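Speaker notes: Living with an old wagon, Lovodholm club night

Slide 1. Say hi, thank Hertta Lahtinen for the projector, get going.

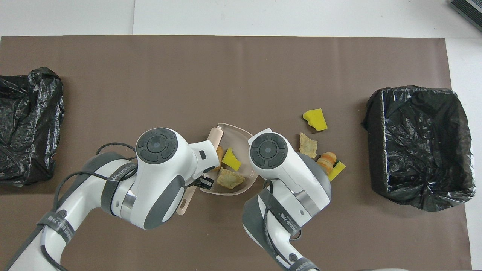
So, my car is a long-roof Berberg, the second series, the one with the heavy tail and the taillights everybody makes fun of. I bought it in October with a box of spare trim and a musty smell I figured would go away by itself (it did not). I've come to love the shape, I really have, but tonight is mostly about the inside, so ask me about the taillights at the bar. First tip, and it costs next to nothing: before you pull a single clip, lay down a plain brown mat and stand a black trash bag open on either side of it. Left bag for stuff you're throwing out, right bag for stuff you're washing. I didn't do that the first time and spent a whole evening digging a window switch out of the garbage!

Slide 2. The headliner. Pause here, people always groan. Mine hung so low I drove to Vuremwood with it resting on my hair. Tihomir Halilović talked me out of spray glue from the supermarket and he was right, because the stuff lets go the first hot afternoon. Get the proper high-heat kind. Allow a full weekend, and get 2 people for lifting the board back in through the tailgate.

Slide 3. Seats. The Softić seats from the later sedan bolt right in, but the runners sit a bit higher, so if you're tall, try one before you pay. I gave 71 for the pair of fronts, with one torn bolster. Pass the fabric sample around.

Slide 4. Noise. I put nearly 52 hours into matting the floor and doors, which my wife would say is low. It's quieter on the highway, sure, but the big change was the doors. They close with a thud now! Play the sound clip, check the volume first.

Slide 5. Questions. If someone asks about rust, point them at Tihomir, he's on after the break.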